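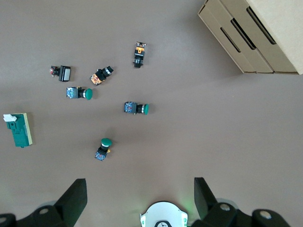 Green mushroom heads and other push buttons on the bench, cardboard box top right

Ticket 936
Subject: Push button spares, sorting and wrong contact blocks
Site: Grarnlow, packing hall
Supplier: Esach
Status: Open, waiting on supplier
Priority: Normal

Problem as reported
The start button on the Welel carton line was changed during the early shift in May. The new one went into the panel without trouble but the line would not start from it. The old button was put back and the line ran. The replacement came out of the mixed spares box, so the whole box has been brought to the bench for checking before anyone fits another.

09:15
Meter on the suspect button. It reads closed at rest and open when pressed, so it has a normally closed block on it. A start button on that panel needs normally open. The button head itself is fine.

09:40
Went through the green ones first. The heads all spring back properly. Put a meter across each block in both positions and wrote NO or NC on a bit of tape before it went down again. Please leave the tape on. The colour of the head tells you nothing about the block behind it, as we have now found out.

10:20
Checked the parts list in the panel door. It gives one Esach order code for the complete start button and a different one for the stop. The delivery note from the last order only shows the start code, quantity 20. Either the wrong blocks were fitted at their end or somebody here has swapped blocks between heads to get a machine going. I can't tell which from the parts.

10:50
Moved on to the reds. These matter more. A stop button with a normally open block would do nothing when pressed on our circuits, and you would not find out until you needed it. None of the reds go back to stores until they have been metered twice by two different people.

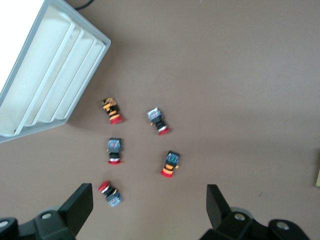 Yi-an Yoo replied at 11:32 that the blocks on the Szilágyi wrapper were changed over last winter and the old ones may have gone into the same box, so the delivery might be right after all. Suggested checking the stores book before sending anything back to Esach, and asked for the terminal screws to be looked at as well.

11:55
Stores book checked. There is an entry for used blocks returned from the wrapper, no quantity given and no note of type. That would explain the mix. Will still ask Esach to confirm what they supplied under the start code.

13:10
Terminal screws done. 5 were stiff and one has a chewed head, so that block is scrapped. Screws tightened to the figure on the panel drawing for the one button going back in.

13:45
Correct start button fitted at the carton line, panel 53. Pressed with the guard closed, line started. Stop tested from both ends, line stopped each time. Old button binned, it was sticking.

Still to do
Second person to meter the reds.
Separate bags for NO and NC, marked on the outside.
Used blocks to be kept out of the new spares from now on.
Reply from Esach to be added to this ticket, then close.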